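Posted in: Home Life & Habits / Long Reads
April - by the Traranthorpe Household Study

4. Where the dishes wait: drying habits in shared kitchens

We came to the question of drying almost by accident. Our diaries were meant to tell us who washed up, and when, and whether the person who cooked was let off, and for the first weeks that is what we read them for. But the people of Traranthorpe kept writing about something else. They wrote about the time after the washing, when the plates are clean and still on the counter and everyone in the house has quietly agreed that they are somebody else's job. Of the 422 households that sent a diary back to us, well over half brought this up without being asked, and a good many of them brought it up with feeling!

We should say a little about the houses themselves, as they differ more than the map would suggest. The Elard side of town is mostly older family homes with deep sinks and a long counter, and people there tend to leave things out overnight and put them away while the coffee is on. In the Kamata apartments the counters are short, and a rack that sits out all day is taking up the only place where anyone can chop an onion. Diaries from Kamata mention putting away far more often, and they mention quarrels about it more often too (one writer gave the matter 7 pages, which we read with great sympathy).

We sorted the drying habits into three groups: towel drying right away, rack drying with a fixed time for emptying, and what we came to call the standing rack, where clean dishes are taken straight from the wires for the next meal and the cupboard is hardly used at all. Most racks people told us about were of the plain countertop kind (Figure 3).
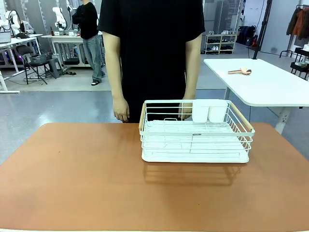 Figure 3. A countertop dish rack in white wire, with wooden handles, a drip tray and two utensil cups.

The standing rack deserves a kinder word than it usually gets. Households that lived this way were often a bit shy about it in their diaries, as if they had been caught at something, and yet they reported the fewest arguments of the three groups. A family of five eating off the same five plates has very little to argue over. The trouble comes with guests, or with a big Sunday pot that has no place to go, and then the whole arrangement spills over onto the stove and the windowsill.

Towel drying was the habit people spoke of most fondly. Several older writers remembered it as the hour when they got to talk with a parent, one washing and one drying, both looking at the sink. We had not planned to ask about talk, and our form had no space for it, so these memories turned up in the margins and on the backs of pages - we have kept every one. Whether the talk can be had without the towel is a matter we take up in Section 5, together with the answers from the houses that own a dishwasher and still wash by hand.

3 comments

mugs_first: We are a standing rack house and I feel seen. My sister empties ours every time she visits and then I can't find a thing.

Under the Eaves: Did you ask about pets? Our cat has ended the drying question for good.

plainbiscuit: I grew up on the Elard side and yes, coffee and cupboards, every single morning. Looking forward to Section 5.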